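From the Geltdale workshop: looking after the hand cell

Several readers asked what it takes to keep the hand cell going between demonstrations. The short version is one long check every 80 running hours, a shorter one at the start of each session, and a drawer of spare tendons. Mareike Pfeiffer and Abelardo Quezada do most of this work, and what follows comes from their log.

The start-of-session check

Power up the arm with the hand clear of the table and let it sit for a few minutes. Open and close all the fingers slowly, one at a time, then together. Listen at the wrist. A dry click on closing usually means a tendon has slipped off its guide. A steady hum with no movement means the finger driver has tripped and needs a reset from the laptop.

Next, run a fingernail along the wrist cable and check that it can move freely over its full travel. We have had two faults this year from cable strain, both at the same connector. Mareike now leaves a hand's width of slack and marks the cable with a turn of tape, so you can see at once if it has been pulled through.

Setting the grip

The hand is set up on ordinary cardboard. We tried a machined test block first, but it told us very little about how the fingers behave on something that gives. A divided organizer box works better. The wall is thin, it bends before it breaks, and the marks left on it show where the load went.

One person sits across the table and guides the box while the other watches the finger currents. Bring the hand down to the near wall, curl the fingers over it, and stop as soon as the thumb current rises. Save that position as the contact point. Then back off, move the box a little and repeat. Abelardo likes to do this with five positions along the wall. Mareike says three is enough if the fingers were replaced as a set.
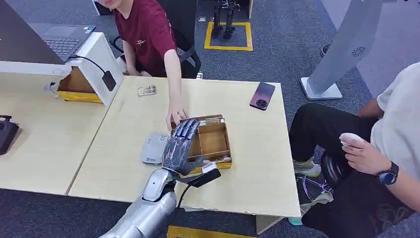 The 80-hour check

This one takes most of a morning. Remove the hand at the wrist flange, cap the connector, and put the hand on a clean cloth. Each finger comes off with two screws. Clean the joints with a dry brush and wipe the tendons. Do not oil them – oil picks up cardboard dust and turns to paste inside the guides. The Dirside grease we used at first was too heavy as well, and we have gone back to the light one Fuchs gave us in the starter kit.

Look for fraying where the tendon enters the base of the finger. Replace it if even one strand has gone. The index finger wears fastest on our hand. The last index tendon lasted 497 hours, and the one before it did about 1,920, so we suspect a rough edge in the new guide. Kerstin Sauerland has polished it and we will see how the next one does.

When the hand is back on, tighten the flange screws in a cross pattern, load the saved offsets and check the contact point again. It will have moved slightly. If the hand now presses into the wall before the thumb current rises, the offsets are from the wrong hand. We keep two, and the files look very similar, so read the serial number before loading.

Spares and other business

The spare tendons are in the second drawer, in bags marked by finger. Please write down what you take. There were 53 on the list in December and a good deal fewer in the drawer. Neusa Cavalcanti is placing the next order with Plemden and would like corrections to the list before she does.

Knut Rothe has rewritten the reset procedure for the finger drivers. The old sheet told you to cycle power to the whole arm, and that loses the home position. Throw it away if you still have a copy. The new sheet is one page and hangs by the door.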